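Odia 入れ子人形の分解・組み立て記録

README

概要

Odia は、絵付けの入れ子人形(マトリョーシカ)を机の上で開け、並べ、元どおりに重ねるまでの作業を集めた記録です。収録数は564件、1件が一回の作業にあたります。使った人形は6組で、どれも塗りの表面に花模様や人物、風景などの絵が入っています。

この文書では、人形の扱い、作業の手順、ファイルの構成、注釈の付け方、既知の問題をまとめます。初版は October に公開し、現在の版は2です。

人形の組について

組ごとに短い名前を付けています。Tornia、Odard、Garg の三つは注釈ファイルにもそのまま出てきます。残りの組には名前がなく、set_d から set_f までの記号で呼びます。

Tornia は胴の絵が細かい組です。上下の柄がつながるように描かれているので、閉じたあとに上半分を回して絵を合わせる作業が入ります。Odard は合わせ目がきつく、開けるのに両手の力が要ります。乾燥した時期には逆にゆるくなり、持ち上げただけで下半分が落ちた回もあります。Garg は内側の人形が小さく、いちばん小さいものは開きません。

組の混用について。初期の200件では、一つの組だけを机に出しています。それ以降は、違う組の人形を同じ机に並べた回も含みます。色や柄で見分けて元の組に戻す課題を加えたためです。

作業の種類

open:閉じた人形を上下に分け、中身を出す。
line:出した人形を机に立てて並べる。
match:上半分と下半分の組み合わせを探して閉じる。
nest:小さいほうから順に入れていき、最後の一体に収める。

一件に複数の種類が含まれることがあります。その場合は始まった順に記録し、途中でやめた種類には stop を付けます。

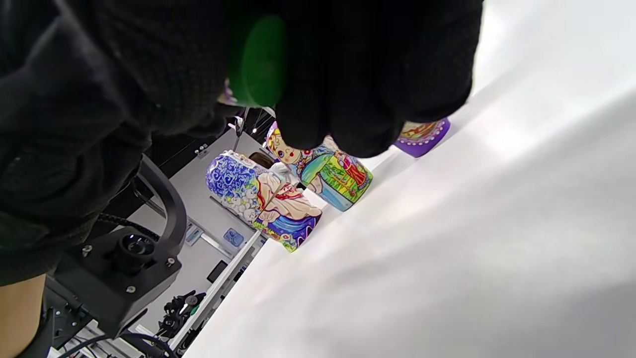 柄の呼び方は、できるだけ見た目のままにしました。組の名前だけでは、途中で机の上に残っているものがどれなのか伝わらないためです。顔のある人形なら、まず頭の色か胴の大きな模様を書きます。青と白の渦模様の人形は「青白・渦」、黄色いスカーフの人形は「黄スカーフ」とし、紫の地に黄色と橙の絵が入ったものは、下のほうしか見えていなければ「紫・下部」とだけ書きます。頭の色を推測で補うことはしません。同じ柄が大小で繰り返される場合は、外側から順に番号を足してください。

注釈ファイルの項目

task:上の四種類のいずれか。
set:組の名前または記号。混用の回はすべて並べる。
label:人形の呼び名。
state:closed、upper、lower、unknown のいずれか。
result:done または stop。
note:自由記述。空欄でもよい。

state の unknown は、手やほかの人形に隠れて形が決められないときに使います。前後の時点で確認できても、その時点で見えていなければ unknown のままです。あとから書き換えた版と混ざるのを避けるため、この点は全件でそろえました。

フォルダの構成

records/ 作業ごとの記録
labels/ 注釈ファイル
sets/ 組ごとの柄の一覧と呼び名の表
notes/ 作業者の覚え書き

ファイル名の先頭は通し番号です。欠番は詰めていません。番号から組を判別することはできないので、必ず set の項目を参照してください。

作業のときの決まり

人形は机の中央に置いて始めます。開けるときは上半分を軽くひねり、固ければ左右に少しずつ動かします。金具や刃物を合わせ目に入れるのは禁止です。Odard で一度、合わせ目の塗りが欠けました。該当する回の note に「欠けあり」と書いてあります。

nest では、上半分を閉じるたびに絵の向きを合わせます。向きがずれたまま次に進んだ回も done としますが、note に「柄ずれ」と残します。中に一体入れ忘れて閉じた場合は、気づいて開け直したところまでを同じ件に含めます。

作業を終えた人形は組ごとに布袋へ入れます。高温になる窓際には置きません。

既知の問題

・label の表記に揺れがあります。「黄スカーフ」と「黄頭巾」は同じ意味で、次の版で前者に統一する予定です。
・match の一部では、上半分と下半分が別の組のまま閉じられています。大きさがほぼ合うため、作業中に見落としたものです。result は stop に直しましたが、note の文面は当時のままです。
・set_e の柄の一覧には、いちばん内側の一体の記載がありません。
・花模様の色の順番は、光の当たり方で判断が分かれた箇所があります。色の順番に頼った集計には向きません。

利用にあたって

調査、学習、授業での利用を想定しています。人形の産地や制作年代の資料としては使えません。購入時の情報が残っていない組があり、絵柄だけから判断した記述も載せていません。

柄の一覧を引用するときは、版の番号を添えてください。呼び名の誤りを見つけた場合は、通し番号と label の値をそのまま書いて送ってもらえれば、次の版の修正一覧に加えます。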